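Week 6: Can it do the dishes yet?

Reading for this week: the Dankwa handout, sections 2 and 3. Skip the part about the future. It was written a while ago and the future has moved.

Last time we ended on the usual question, which is when a machine will put away your groceries. The short answer is that it will put away one of them, in a kitchen it has met before, if you aren't hungry. The longer answer takes up the rest of the term.

Start with picking up. Factories settled this long ago by making every part the same and delivering it to the same spot. The Vustenbridge line has moved identical brackets since before some of you could walk. Kitchens refuse to cooperate. Food comes in whatever shape it likes, and the finger that holds a can firmly will turn a ripe pear into a sauce.
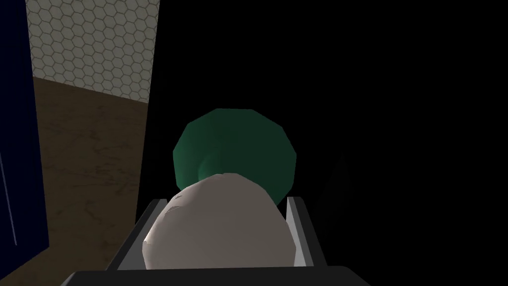

Fig. 12. Two-finger grasp of a rounded object, simulated kitchen chore.

Simulation is where most chores get learned now, for the good reason that simulated floors don't need mopping. Note the squared-off fingertips. Flat tips on a curved surface give you very little contact, so friction has to do the work, and friction is the thing simulators are worst at guessing. When the Orura team moved their grocery task from the simulator to a real counter, 28 tries produced 6 clean placements. They were pleased, and they were right to be.

Terms to know: grasp, contact patch, slip, sim-to-real gap.

For October's lab: pick one chore you did this morning and write out every step a Holtance arm would need. Two pages at most. "Clean up" counts as zero steps.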